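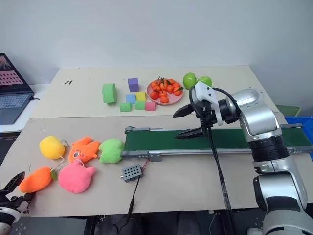 From: Brock Petrenko
To: bench-conveyors list
Date: November 17, 2025
Subject: Re: Belt tracking and item set for the short conveyor

Kenneth Skinner wrote:

> The Marchand belt drifts toward the front rail under load. It runs
> true when empty. I have re-tensioned the roller end twice since
> September and the drift comes back after a few hours.
> Separately, can we agree on one set of items? The Stitudley people
> test with foam blocks only, and their numbers do not match ours.

Kenneth,

On the drift: check the end bracket before you touch the tension again. On our unit the roller was seated correctly but the bracket was not square to the side rail. Loosen both bracket screws, push the bracket against a machinist's square, tighten the rear screw first, then the front. After that, set the tension with the belt stopped. We logged 3,518 item passes after squaring it and the belt edge stayed off the rail for all of them.

If it still drifts under load, look at where the load goes on. Items placed consistently near the front rail will pull a light belt that way. Center them.

On the item set: foam blocks alone are a poor test. They are light, they have flat faces, and they stay where they are put. I would keep them as the baseline and add the following.

Foam cylinder. Lay it across the belt and it rolls at start-up. Lay it along the belt and it behaves much like a block. Record the orientation in the log or the result is useless.

Mandarins. Leave the leaves on where they have them. A bare mandarin rolls until it meets the rail, while one with a stem tends to stop against its own leaf. Replace them when the skin softens. Keep them on a plate between runs so they do not wander around the table.

Apples. Heaviest items we use. Run these last, as they will show a tension problem the foam will not.

Plush toys. Ours include a carrot, a fox and a cat, plus a couple of rounder ones. Watch the hanging loops. A loop that trails off the end can be drawn in between the belt and the roller, and we had 7 stoppages from that cause in one batch of 2,469 passes. Tuck the loop underneath or put it on the upstream side. I would prefer not to cut them off, as Birkden kept theirs on and we want to compare.

Table layout matters more than I expected. We keep the plush on the same table as the conveyor, to the left of it, and the foam and fruit on the table behind. Sensor box goes below the left end of the belt, cable led toward the front edge so that it stays clear of the roller. Clear leaf and stem scraps at the end of each session. They get under the belt.

Belt speed for all of the above was 24 mm/s. I have not tried the Novex belt at that speed. If someone has one, please post the result with the item order.

Brock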